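# Breakfast and Kitchen Skills Room – progress report to the Lorance Fund

Period covered: January to June

## Where we are

The grant was for fitting out one room at the Terton center as a practice kitchen, and for the first run of breakfast sessions in it. The fitting out is finished apart from the shelving. The sessions started in March and have run every week since, except for one week when the building had no water.

The total award was $3,000. We have spent most of it, and what remains is set aside for the shelving and for replacing small items that wear out. A breakdown by receipt was sent separately with the claim form and is not repeated here.

## What the sessions cover

Each session deals with one meal and the clearing up afterward. We began with breakfast because most people who come to us already eat it at home in some form, and the steps are short. A person lays out a plate, takes bread from the bag, sets the toaster, waits, takes the toast out, spreads something on it, and puts everything back where it was. Written down that looks simple. In the first weeks it took most of the session, mainly because people did not know where things were kept and had to ask.

We have changed the order of teaching since the last report. We used to start with the food and leave the setting up to staff. Now the person does the setting up, including finding the outlet and plugging in. This makes for a slower start, and some sessions have ended with only one slice made. We think it is worth the time. The people who have been coming longest now set up without a prompt, and two of them have asked to move on to eggs.

The toaster has its own short routine, which is read aloud at the start until the person can say it back:

- Plug in last, unplug first.
- Nothing metal goes in the slots.
- Wait before reaching for the toast.
- Hold the plug, not the cord, when pulling it out.

## The table and equipment

We bought less than we had planned. The original list had a four-slot toaster and a set of eight matching plates. After the first sessions we settled on a compact two-slot toaster and used plates that were already in the building. The plates do not match, and this has helped, as people tend to pick one and stay with it.

The table is kept to a few things at a time. When we put out everything for the meal at once, people moved items around to make space and then lost track of what they had done. A plate, the bread, the toaster and one basket is enough for the first half of the session. Spreads and knives come out later.

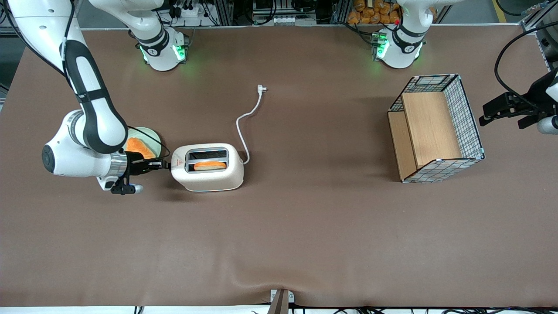 *The breakfast table with the toaster unplugged, a slice in the front slot and another on the green plate.*

The cloth is a smooth one in brown. We tried a patterned cloth first and it was hard to see crumbs on it, so wiping down was guesswork. The plain cloth has been easier to keep clean, although it slides if it is not pulled straight before the toaster goes on.

The wire-mesh basket has turned out to be the most useful of the cheaper items. Boards stand upright in it and can be lifted out with one hand. Before that they were stacked flat in a drawer under the baking trays, and few people bothered to get them out. We would like a second basket of the same kind for the counter by the sink.

## Attendance and cost per session

Attendance has been steady, with a dip in April. We have recorded 70 attendances over the period, counting each visit separately. Food costs came in at around $8 a session, mostly bread, butter and fruit. Bread is bought the same morning. We tried freezing it to save trips to the store, but the slices stuck together and came apart in pieces.

## Problems

The shelving from Gourlay is late. It was due in May and we have been given no firm new date. Until it arrives, dry goods are in plastic boxes along the back wall, and the boxes have to be moved every time the floor is cleaned. This has not stopped any session but it uses up time at both ends.

The room has too few outlets. The kettle and the toaster can't both be near the table, so hot drinks are made at the counter and carried over. We have asked Lamosen, who manage the building, for a quote on one more outlet. If it is more than the remaining budget allows, we will leave things as they are and teach the drinks as a separate task.

Crumbs in the toaster tray were missed for several weeks. Emptying the tray is now on the closing list by the door.

## Next period

From July we plan to add a simple lunch – sandwiches and soup – for those who are managing breakfast on their own. Breakfast sessions will go on alongside for new people. We expect to need one more pan, a can opener that suits left-handed users, and the second basket. All three can be met from what is left.

We would like the Fund's agreement to move the unspent part of the plates budget into small equipment. The amount is shown on the claim form under line 4. A reply by email is fine.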